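4.2 What the packers did with the spare time

Retex bought the arm to clear its returns benches, and the proposal (Dabbas and Brouwer, internal, March) promised that staff would be "freed for higher-value tasks". We asked what these were. The 11 packers on the Tendari site had been wondering too.

Before any arm was bolted down, each sorting routine was rehearsed in simulation, with a bench full of awkward goods and one instruction: small block, black bowl. The packers were invited to watch and comment, and did so freely.
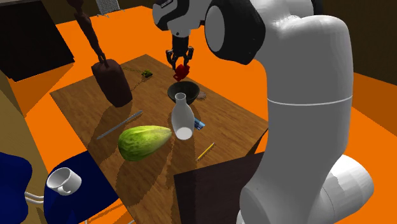 4.3 Minding the machine

The higher-value task proved to be standing next to the arm. Over the trial the system logged 3312 picks, and 75 of them ended with a person stepping in. Retex calls this "exception handling". Valdir Frota, with 10 years on returns, called it "picking things up, as before, but with a form".

The form matters. Packers used to settle a doubtful item among themselves in a few words; now each one needs a code, and the code list was written by someone who had never met a lettuce. Two packers asked to help rewrite it, and their version was adopted at Vetia as well. Pay did not change. Job titles did: all 11 are now "cell partners".
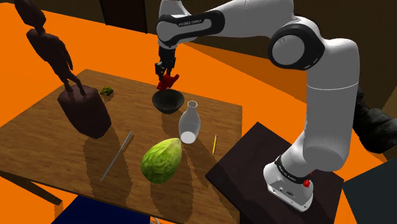 Figure 3. Simulated bench, with the gripper over the black bowl and other goods left on the table.

Several interviewees said they missed talking while they worked, as the new stations stand too far apart for it.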